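Subject: Re: [handheld-grip] left jaw not closing all the way

OK so I had another go at this. Same fault, and now I think it's two faults. Short version: do NOT run long sessions with the left unit until the stop screw is checked.

On 18 Jan 2025, Matúš Hájek wrote:
> Left gripper reads closed at 6 mm. Pads are clearly not touching.
> Rezeroed twice, came back both times. Right one is fine.
> Is this the Grarnine firmware again or is it mechanical?
> Also please somebody look at the cables on the floor before
> we have people walking around with these in both hands.

Mechanical, I'm fairly sure. Power off, fingers moved by hand, it still binds in the same spot. Firmware can't do that. Cloth is where it hurts most — soft stuff gives no push back, so the log says "grasped" with the pads still apart.

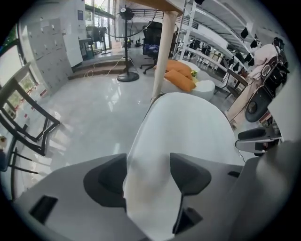

Page last changed: 18 Jan 2025, 810 views

White cloth between the pads is the case I mean. Go by the jaw reading alone and you will get it wrong, so check the video against the log for every cloth run since November. Sorry, I know thats a lot of clips.

Second fault is the zero. It drifts after 4 runs or so on the left, never on the right. Could be the encoder magnet creeping on its shaft. Kütt had a bad batch of the glue, ask them before opening anything. Madlow says they can send 2 spare finger sets but no date yet.

Before each session: hold both units out, open and close, compare. Takes no time. If they dont match, stop and tag it.
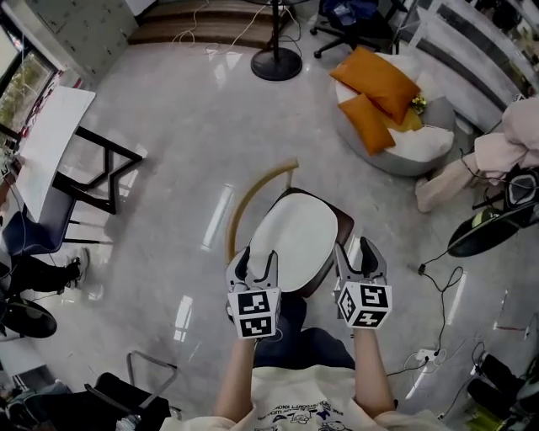 Both grippers held out at the chair, left jaws slightly open.

Cables — Matúš is right. Black power leads and a power strip on the floor, and you cant look down much when both hands are full. Tape them or move the strip to the wall before teh next run. Seated tasks only til thats done pls.

I'll write up the stop screw check for the Cindeteo wiki tonight. If anyone has a left unit that does NOT bind, send me the serial.

2 comments | 6 shares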